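Group 3: Animal Welfare Law Project
Zoila Flores and Yaa Ametepe

3. Survey results

We sent the survey to up to 500 people in the Mavholm area and got 166 answers. Most people who answered were in favor of a ban on wild animals in traveling shows. Fewer knew that the county already requires a permit. Two people said they had worked for a circus, and we kept their answers in.

Yaa entered the data. Zoila checked it against the paper forms from the Lenano library.

Some questions were too long. Question 3 asked about bears and big cats together, so we could not separate the answers. We would split it next time.
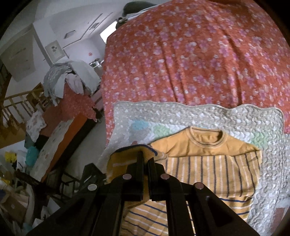 4. Sources

Permit rules: county clerk's office, copy picked up in March.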